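## 4. Oiling and curing the top

Read all of this section before opening the tin. The Muvlow top ships sanded and unfinished, and it should not be put into use until the second coat has cured.

### 4.1 Before you start

- Keep the room between 15 and 25 °C. In a Canadian basement over winter this usually means running a heater the day before.
- Let the top rest flat in the room for 2 days with the wrapping off.
- Shake the Evis hardwax oil for a full minute, then stir it. The solids settle hard in the corners of the tin.

**Caution:** Rags soaked in oil can catch fire on their own. Lay them flat outdoors to dry, or drop them in a pail of water with a lid. Do not leave them balled up in the garage.

### 4.2 First coat

1. Vacuum the top, then wipe it with a barely damp cloth and let it dry.
2. Sand lightly with 180 grit, in long strokes with the grain. Where the grain loops, follow the general run of the board and leave the curves alone.
3. Vacuum again.
4. Pour a small puddle of oil, no bigger than a loonie, and spread it with a white pad. Work one board width at a time.
5. Wait 16 minutes, then buff off everything that has not soaked in. If the surface still feels tacky, keep buffing.
6. Do the edges and the underside the same day. A top oiled on one face only will cup.

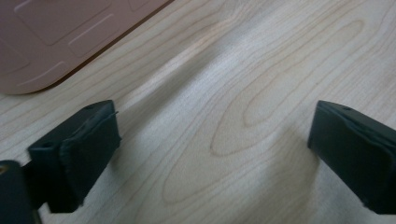 Modupe Etim wrote in to say that the wait in step 5 was too long for her kitchen, where the air is very dry, and that she had better results at ten minutes with a fresh pad for each half of the top. We have no objection to this. The oil must come off before it drags, and in a dry house that point comes sooner.

### 4.3 Second coat

1. Leave the first coat overnight, 12 hours at least.
2. Rub with a grey pad by hand. Do not use a machine sander at this stage -- it cuts through the first coat at the edges.
3. Apply the second coat thinner than the first. You should use almost half the oil.
4. Buff until a clean white cloth comes away with no colour on it.

**Note:** The grain will look darker for the first day. Some of that fades as the oil sets.

### 4.4 Curing

| Time after second coat | What is allowed |
|---|---|
| 24 hours | Light items, nothing wet |
| 4 days | Normal dry use |
| 2 weeks | Damp wiping, placemats, rubber feet |

Rubber and soft plastic can mark the oil before the two weeks are up. Put felt under anything that has to stay in one spot. Folding laundry, sorting mail and other dry jobs are fine from day four.

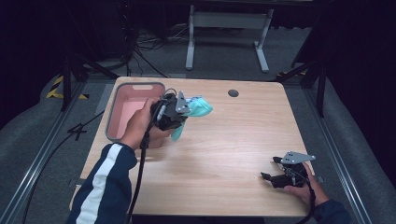
*Fig. 4-2. Light wood top with cable grommet.*

### 4.5 Upkeep

Wipe with a well-wrung cloth and a drop of mild soap. Do not use vinegar, ammonia or the green side of a dish sponge. Re-oil once a year; March is a good time, when the furnace has been drying the house all winter.

For a white ring, rub the spot with a little oil on a grey pad, buff, and leave it overnight. If the ring is still there, order repair kit 317 from Zema and see section 7.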